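Ponthorpe Cell FAQ: Setting Up and Looking After the Desktop Tower Station

Last updated July 2024

We get a lot of mail about the Ponthorpe cell, and we love it, so keep it coming! Most of it is from people building a bench like ours for working inside desktop computers, and the same things come up again and again. Raymonde Simard set up the cell and wrote most of the answers. Hubert Laskowska keeps it running and added the parts about grease, screws and cables.

The basics

What does the cell do?

It works inside ordinary desktop towers: graphics cards, memory, small boards, connectors. The tower lies on its side on the bench with the panel off and the arm comes in from above. We use it to try out routines for taking parts out and putting them back, and we change those routines all the time, so the cell has to be easy to reset. Everything on this page comes from that need.

What is it built on?

A slatted aluminum workbench, and we would choose it again in a heartbeat. You can bolt or clamp something down anywhere along a slot, slide it over a little, and tighten it again. The arm is one with the light-blue joint caps and the raised UR logo, carrying a black two-finger gripper. The gray parts holder to the left of the case is 3D-printed. Its design name is Pritton (long story, it was a street Raymonde lived on) and it has upright slotted blocks and pillars, so a thin board can be stood or laid in it where the arm can find it again.

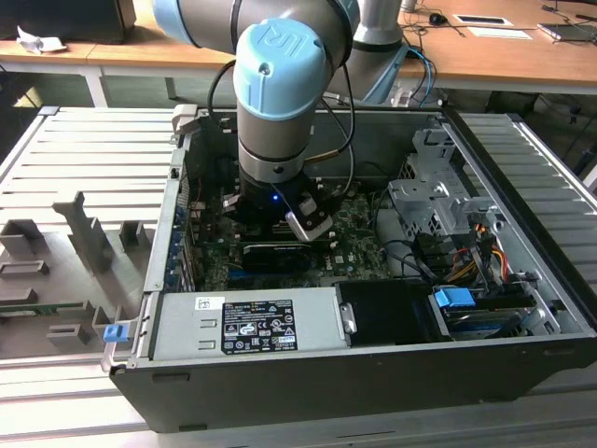
How do you get the case in the same place every time?

Two stops bolted into the bench slots, one for the long side and one for the short side. Push the case against the long one first, then slide it along until it touches the short one. Then push it against the long one again! That third push is the one people skip. If your case has rubber feet, take them off or they'll grab on the stop and leave you a hair out of square.

After that we run the touch-off. The arm goes to three points on the case rim in free-drive, we save each one, and the program works out the case frame from them. It takes a couple of minutes once you've got the hang of it.

Do I need to redo the touch-off if I only swap the computer?

Same model, same stops: no. Different model: yes, all three points. Same model but somebody has dented the rim: also yes, and pick your points away from the dent.

How high should the approach point be?

High enough that the fingers clear the drive cage, which in our tower is the tallest metal anywhere near the board. We keep a "hover" waypoint above every part we touch and the arm always stops there before it goes down. On a new case, run the whole program with the final descent commented out and watch each hover point from the side, with your eyes down at bench level. You will catch so much this way. Our first graphics card hover looked perfect from standing height and was nearly over the wrong slot.

Cables and tooling

How do you route cables down the arm?

With slack, and then a little more slack. Cables on a wrist need a loop big enough to follow the last joint through its whole range, and the loop has to hang on the side away from the case. Ours leaves the side of the wrist and comes back in at the gripper. Fix it at both ends with hook-and-loop straps (zip ties bite into the jacket over time, and you end up cutting them off every time you change something anyway).

Before you trust a routing, move the wrist joint by hand to both ends of the range your program uses. Go slowly and watch the loop the whole way around.
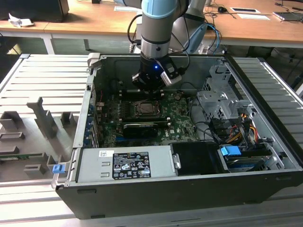 If it goes tight at either end, or if it dips low enough to snag on a bracket, loosen the strap at the gripper end and feed a bit more through. Then do the other end again, since fixing one direction has a way of spoiling the other. Hubert marks the final strap positions on the cable with a paint pen, so a strap that has crept shows up right away.

What about the cables inside the computer?

Power cables are the big nuisance. They spring back. Tuck the bundle down under the drive cage before you start and check it again after every run. Anything thin and loose near the back corner of the board gets tucked too. For stubborn ones we use a strip of paper tape, folded over at one end so it's easy to peel.

Can I use a camera on the wrist?

Sure, and it's a joy for setup. Clip it on the side of the gripper where it won't hit the case wall when you reach for the edge of the board, and do the hand-eye calibration after it's tightened down for good. If you bump it, calibrate again. Save the old calibration file under its own name first, so you can compare the two and see how far it moved.

Do you really run with the machine's own power supply in place?

In place, yes. Plugged in, never. The wall cord comes off before the tower gets anywhere near the bench, and we press the power button once afterward. Don't open the supply itself, and keep the program's waypoints off its label side so nothing presses on it. An antistatic strap goes on before your hands go in.

Upkeep

How often does the gripper need attention?

We run on a cycle counter. Every 3000 grips the gripper gets the full check, and our last one happened at 3081 after a very long afternoon, so we don't claim to be perfect. The full check goes like this:

Park the arm over the front of the bench and power the gripper off.
Wipe the links with a dry lint-free cloth, including the gaps between the bars.
Try each link screw with the correct driver. You're feeling for movement, so go easy.
Open and close the fingers by hand if your model allows it, and listen.
Look at the pivots from both sides with a flashlight.
Power up, run 12 open-close cycles in free air, and try the screws once more.

Write the counter number in the log before you reset it. We've forgotten, and you can't get it back.

Which screws come loose?

In our cell, it's nearly always the ones at the outer end of the link plates. Hubert puts a thin stripe of paint from each screw head onto the plate. A broken stripe means the screw has turned. It's a two-second check and we do it every morning we run.

If one has turned, take it right out, clean the thread, add a small drop of medium-strength threadlocker and put it back to the torque in your gripper's manual. Please don't just nip it up and carry on! We did that with one screw in May, at count 781, and found it later on the bench, in a slot, next to a memory clip. A screw that falls while the arm is over an open motherboard can land anywhere.
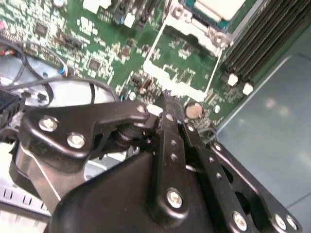

A screw did fall in. Now what?

Stop the arm and leave it exactly where it is until you've looked underneath. Then jog it straight up, slowly. Use a flashlight held low so small things throw a shadow, and check under the graphics card, around the memory slots and along the bottom wall of the case. Plastic-tipped tweezers are best. Count what's left on the gripper against the parts drawing, so you know how many you are looking for.

The fingers close but the part slips. Is the gripper worn out?

Probably not! Clean the fingertips first with isopropyl alcohol and let them dry. Then check that both tips arrive at the part together; if one touches early, your grip point is off to one side and the part gets pushed before it gets held. A new set of tips is the third thing to try.

My arm stops with a protective stop right at the board. Should I raise the limit?

Please leave the limit alone. Go back to the hover point and step down a little at a time until you find what it's touching. With us it has been the case not fully against the long stop, the cable loop catching, or a payload setting left over from a different tool. That last one is sneaky, and it's worth checking after every tool change.

Can I get the files?

Yes! The Pritton holder comes with its print settings, and our waypoint template is called Kandasamy in the download folder. The stops are off-the-shelf angle pieces from Ranberg, and any stiff, square bracket that fits your slots will do. If you print the holder, lay it on its base and skip the supports inside the slots, they are miserable to pick out.

I've built one and it's different from yours. Do you want to see it?

Very much. Write to Raymonde for anything to do with layout and programs, and to Hubert for hardware. Send your log sheet along if you keep one, he reads every line of it.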